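プルディスの「かご貸し」、3月4日から始めます

こんにちは、プルディスで暮らしの道具を担当しているフェムケ・ヤンセンです。プレスリリースって、かしこまって書くものだと思うんですが、うれしくてつい普段の調子になってしまいました。どうぞお付き合いください!

このたびプルディスでは、引っ越しや片づけのときに使えるプラスチックかごの貸し出しサービス「ドランダム」を始めます。料金はかご7個ひと組で2000円、期間は2週間。段ボールを組み立てて、使い終わったらまたつぶして縛って……という、あの作業が私は本当に苦手で(去年の自分の引っ越しでは途中で床に座り込みました)、それなら最初から箱の形をしているものを借りられたらいいのに、と思ったのがきっかけです。
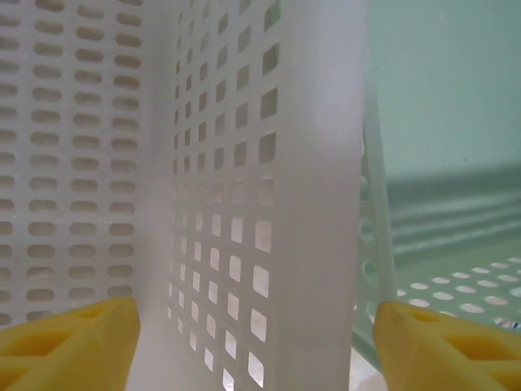

片づけで私がいちばん悩むのは、何をどこに入れたか分からなくなることです。ラベルを貼ればいいんでしょうけど、急いでいるとまず書きません。そこで私のおすすめは、色で決めてしまうやり方。白いかごとミントグリーンのかごを隣どうしに置いて、白には残すもの、ミントグリーンには迷っているもの、とだけ決めておくんです。白いほうは側面に横長の穴が並んだ面と、小さな四角やひし形のような穴の面があって、このすき間から中身がちらっとのぞけるのも気に入っています。タオルや子どもの服を入れておくと、いちいち上のものをどけなくても見当がつくんですよね。逆に、ボタンや画びょうみたいな細かいものは穴から落ちそうなので、袋にまとめてから入れてください。

準備を手伝ってくれたマリッツァ・クアドロスは、台所の乾物から始める派だそうです。私は断然、洗面所から。狭いので早く終わって、そのあと居間に取りかかる気力が残ります。本は欲張って詰めると持ち上がらなくなるので、かごの底に少しだけ並べて、上にはクッションカバーなど軽いものを。

受け取りと返却はプロルタムホルム店の窓口でお願いします。お返しの前に、中のほこりをさっと拭いていただけると助かります。6月からは配達も受け付ける予定で、こちらは日程が決まりしだい店頭でお知らせしますね。

お申し込みは店頭またはお電話で。取材やお写真のご相談は、広報のトゥーン・ファンデンベルヘ(内線2606)までお気軽にどうぞ。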